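Kekdale play kitchen loan scheme — progress note to Ritchie fund
March 11, 2025

Quick one as the full figures aren't due till August. Grant ref 3042.

Sets out on loan now 11, against a target of 13. The last two are waiting on cups from Skonen, who have moved the delivery date twice. Have chased again. Trander storage boxes all arrived, lids fit this time.

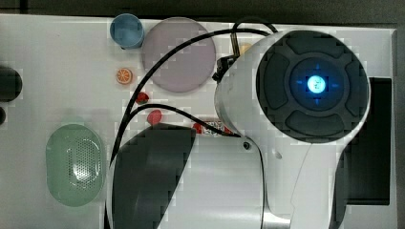 Food pieces are the bit that needs most looking after. Small things wander off, fruit worst of all, and sets come back short. So we've started checking every set on a plain white table before it goes out again — much easier to spot what's there. The orange slice, the pale pink disc and the light blue cup are simple enough to tick off, but the little red pieces get muddled with each other and the checklist wording needs redoing. Will do this next week.

Spend is on track. Four sets need replacment fruit, quotes to follow. Could we move the underspend on printing across to cover it? Need a yes or no before I order.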